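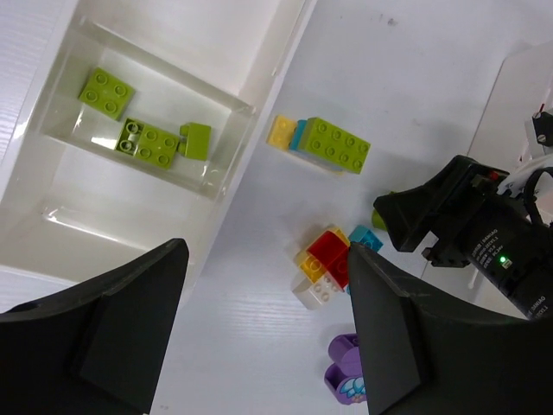 The Long Patience of a Small Table

Keeping two robot arms in good order at a workshop in Hindville takes a level, a soft cloth and a willingness to do the same dull thing many times over.

I had been told to come early and bring a sweater, and I was glad of both, though by the time the first cup of coffee was gone I had forgotten the chill and was bent over a white tabletop with my nose closer to a motor than was probably wise. The shop belongs to Sfeir, a small outfit on the edge of Hindville that builds and looks after sorting cells, and the cell I had come to see goes by the name of Flilo. It has been in steady use since last October, and it is fussed over the way some people fuss over a sourdough starter (I say this with affection, as the owner of a starter that did not make it through the winter).

Flilo is a modest thing. There are two arms, one on each side of the front edge, and a white table with walls around it where toy building bricks get picked up and put away by color. Bricks turn out to make fine practice parts. They are cheap, they come in shapes a gripper has to think about, and when one of them shoots off across the room you can laugh, go find it, and carry on.

What drew me was the looking after. Plenty has been written about what arms like these can pick up, and very little about the mornings.

The mornings begin at the base. Each arm sits on a black mount set into its own slot in the front panel, and the crew starts by checking that mount by hand before any power goes on. You take hold low down, near the base, and you push gently, first away from you and then side to side, feeling for a tick or a wobble. A loose base is a sneaky sort of trouble. At the bottom of the arm it is a hair's width and you would never see it, but by the time it has traveled up through the elbow and out to the fingertips it is enough to miss a brick altogether, and you can lose a whole afternoon blaming the software!

Then come the joints, bent slowly through their full travel with one hand under the upper link, and after them the cables. I had not given cables a moment's thought before this visit, and now I find myself eyeing the cord on my vacuum cleaner. A cable on an arm is bent and unbent all day long. Tie it too snugly and it pulls on the plug every time the wrist turns; leave it too free and it wanders into the work. The cure is a good generous loop, set with the arm stretched as far as it will ever need to go, and then checked again with the arm folded in.
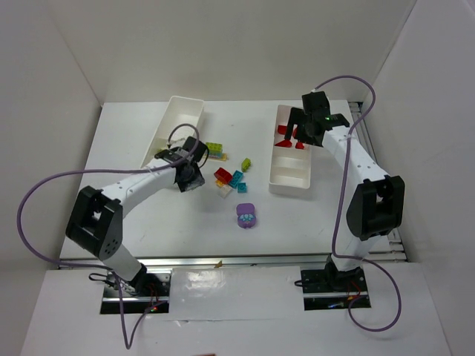
Flilo's two arms over the sorting table, with their purple cables looped wide of the work.

The grippers get the most care of all. The fingers are big black plates that narrow toward the tip, and they are wiped down with a soft cloth at the start of every session, then closed on nothing to see that the tips meet evenly. If they don't, the bolts are eased off, the tips brought together, and everything snugged up again a little at a time, going back and forth from one side to the other the way you would tighten the wheel on a car.

When all of that is done the arms are sent to their home position, which the software treats as zero, and the camera views are compared with the ones saved from the last good run. A bumped camera can undo a week of work. So can a tray that has slid over a bit, and the crew is strict about where the trays go.

All of it goes in the log, a fat spiral notebook with a coffee ring on the cover. I was allowed to leaf through it over lunch. On the day I visited, the count stood at 682 sessions, with 163 entries for adjustments of one sort or another and six for parts swapped out entirely. The entry for session 438 takes up two full pages, and concerns a squeak. It was chased through the elbow, the wrist and the base before it was finally tracked down to the leg of a stool.

A second cell is on order through Pakport, the supplier that handles Sfeir's tables and rails, and a spot has been cleared for it beside the window. The new notebook has already been bought. It was sitting on the sill when I left, still in its wrapper, with a pencil tucked under the string.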